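Home Products Docs Downloads Support Contact

Prunallow Grasp Planner: Frequently Asked Questions

Maintained by Gerrit Aerts. Applies to the 2.x releases. Older releases are covered in the Prodine migration notes.

General

What does Prunallow do?

Prunallow takes a depth image and a color image, segments the objects it can find, proposes grasps for a two-finger parallel gripper, and returns a collision-checked joint trajectory for the best one. It does not run the arm. The trajectory is passed to your own controller or to the Marinho driver layer.

Does it need a model of each object?

No. The default planner works from partial surfaces. If you have meshes, place them in the models directory and set use_models to true. Matching against meshes adds time to each planning call and improves the choice of grasp on objects with handles or thin rims.

Which operating systems are supported?

Linux only for the planner itself. The viewer also runs on macOS and Windows, and connects to the planner over the network. There are no plans to port the planner.

Is the planner real time?

The planner is not. It runs as an ordinary process and may take up to 2 seconds on a crowded table before it gives up and returns PLAN_TIMEOUT. The trajectory follower in Marinho is a separate process with its own priority settings. Do not put planner calls inside the control loop.

Perception

Why are glasses and other clear objects missing from the segmentation?

Active depth sensors return little or nothing from clear material. The beam passes through, hits the table, and comes back with the table's depth or with no value at all. The color segmenter often finds the object anyway, but the planner discards any mask with too few valid depth points. Set depth_fill to edge to keep those masks. With this setting, the missing depth is estimated from the mask outline and the fitted table plane. A glass lying on its side is harder than a standing one, and the estimate is usually low. Add clearance with grasp_z_offset.

Why do shiny objects produce grasps in empty space?

Polished metal reflects the projected pattern away from the sensor or reflects the ceiling lights into it. Both give false points, and the false points sometimes form a surface below the table or above the object. Turn on the reflection filter (filters.specular). It compares two exposures and drops points that move between them. If grasps are still wrong, lower the sensor gain before changing anything in the planner.
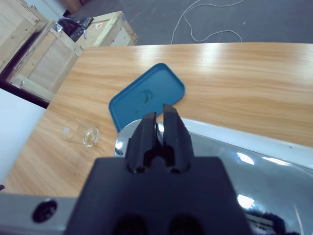
How do I change the rate at which the wrist camera publishes images?

Set camera.rate in the station file and restart the capture node. The default is 60 frames per second. The planner uses only the newest frame at the time of the call, so a lower rate does not affect grasp quality as long as the arm is stopped when you call it.

Does the table have to be a plain color?

No. Wood grain, printed mats, and mild glare are all fine for the plane fit, which uses depth alone. Strong glare can split a color mask in two. If one object is reported as two, raise merge_distance in small steps.

Can the gripper be in view of the camera?

Yes, and with most wrist mounts it has to be. Record a gripper mask with the command

prunallow mask record --open --closed

and the pixels covered by the fingers and housing will be ignored. Record the mask again after changing fingertips or moving the camera bracket. A stale mask is the most common cause of the error SELF_OBJECT, where the planner reports the gripper as something to pick up.

Planning and control

How are grasps ranked?

Each candidate gets a score from four terms: contact angle, distance from the estimated center of mass, clearance to neighboring objects, and length of the arm motion. The weights are in rank.yaml. The default weights favor clearance over everything else, which suits mixed tabletops. For single objects on a clear surface, reduce the clearance weight or the planner will reject good grasps near the table.

How many candidates are sampled?

The default is 2,000 per call. Most are rejected in the first collision pass, which is cheap. Raising the number helps with thin objects such as flat plates and trays, where only grasps on the rim are possible. Lowering it saves little time, so we advise against it.

The arm approaches a tray from above and stops. What is wrong?

The planner has probably found the flat interior and has no grasp wide enough to span the tray. Set rim_search to true. This adds candidates along raised edges, with one finger inside the rim and one outside. The outside finger needs room, so keep finger_clearance at or above the thickness of your fingertip. If the tray is pressed against another object on every side, the call returns NO_GRASP and that result is correct.

What happens if an object moves after planning?

Nothing, unless you turn on monitoring. With monitor set to true, the perception node keeps tracking the target mask during the approach and sends a cancel request when the mask center shifts past the limit. The follower decides how to stop. Prunallow has no authority over the brakes or the emergency stop, and it must not be used as a safety function.

Can I use my own inverse kinematics solver?

Yes. Build it as a shared library that exports the functions listed in solver.h and give its path in the station file. The solver must be safe to call from several threads. One that is not will pass the unit tests and fail under load. Set solver_threads to one if you are unsure.

Why does the same scene give a different plan each time?

Candidate sampling is random. Set seed to any fixed integer to get repeatable candidates. Results can still differ between machines, since the mask network may round differently on different graphics cards. For regression tests, replay from saved masks and skip the network.

Tooling

How do I record a session for later replay?

Run prunallow record before the first planning call. The recorder writes images, joint states, masks, candidates, and final scores to one file. Replay with prunallow replay and the file name. Gripper commands are logged but never sent during replay.

Can the viewer show rejected grasps?

Yes. Open the Candidates panel and check Show rejected. Colors indicate the stage at which each grasp was dropped. Click one to see the pair of shapes that collided. On older laptops, turn off the point cloud first.

What does error 66 mean?

The hand-eye calibration file is older than the camera serial number recorded in the station file. In practice, the camera was swapped and calibration was not repeated. Run prunallow calibrate. Editing the date in the file clears the error and leaves you with a wrong transform.

Does the Wernodley scheduler work with Prunallow?

It does, through the job bridge. Each planning call becomes one job, and a failed call is retried once by default. Turn off the retry if you use a fixed seed, as the second attempt will produce the same failure.

Where do I report a bug?

Use the tracker linked from the Support page. Attach the session file, the station file, and the output of prunallow version. Reports without a session file are placed in a separate queue and answered more slowly. Questions about licensing go to Gemma Mellor.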